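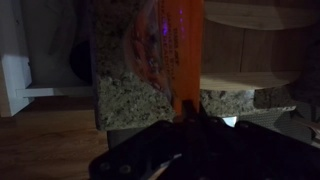 Stipendien brauchen weniger Aufsätze und mehr Auskunft

Wer sich in diesem Land um ein Stipendium bewirbt, schreibt. Motivationsschreiben, Lebenslauf in Prosa, Darstellung des gesellschaftlichen Engagements, Begründung der Studienwahl: Kaum eine Stiftung verzichtet darauf, und kaum zwei Stiftungen verlangen denselben Umfang. Die Beratungsstelle der Hochschule Drorkow hat im vergangenen Förderjahr 728 Bewerbungen begleitet. Für diese wurden 1785 Einzeltexte eingereicht, bewilligt wurden 80 Anträge.

Gegen Auswahl ist nichts einzuwenden. Fördermittel sind begrenzt, und wer sie vergibt, muss Unterschiede machen. Zu fragen ist jedoch, ob der Aufsatz misst, was er messen soll. Geübte Schreiber aus akademischen Elternhäusern wissen, welchen Ton eine Jury erwartet. Wer neben dem Studium arbeitet und abends um zehn mit dem ersten Absatz beginnt, weiß es häufig nicht.
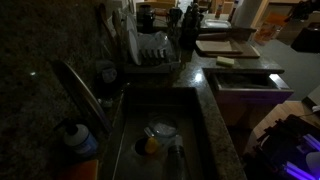 Der Wernerance-Fonds hat daraus eine Konsequenz gezogen und sein Motivationsschreiben auf 900 Zeichen begrenzt. Dazu kommt ein einheitlicher Bogen zu Einkommen, Studienverlauf und familiären Pflichten. Nikola Malinowski, zuständig für die Vergabe, berichtet von kürzeren Sitzungen und von Bewerbungen aus Fachbereichen, die zuvor kaum vertreten waren. Ein Beweis ist das noch nicht — wohl aber ein Anlass, die eigene Praxis zu prüfen.

Die Kozłowski-Stiftung hält dem entgegen, das ausführliche Schreiben diene der Selbstklärung der Bewerber. Das mag zutreffen. Selbstklärung ist indessen Aufgabe der Studienberatung und sollte nicht unter Fristdruck vor Geldgebern stattfinden. 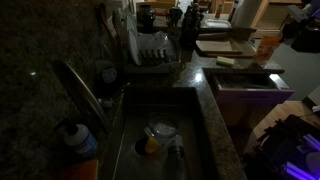

Spüle mit Glasschüssel

Geboten wäre eine gemeinsame Grundbewerbung, die alle beteiligten Stiftungen anerkennen. Zusatzfragen blieben zulässig, müssten aber begründet werden. Die Hochschulen sollten bis Oktober einen Entwurf vorlegen.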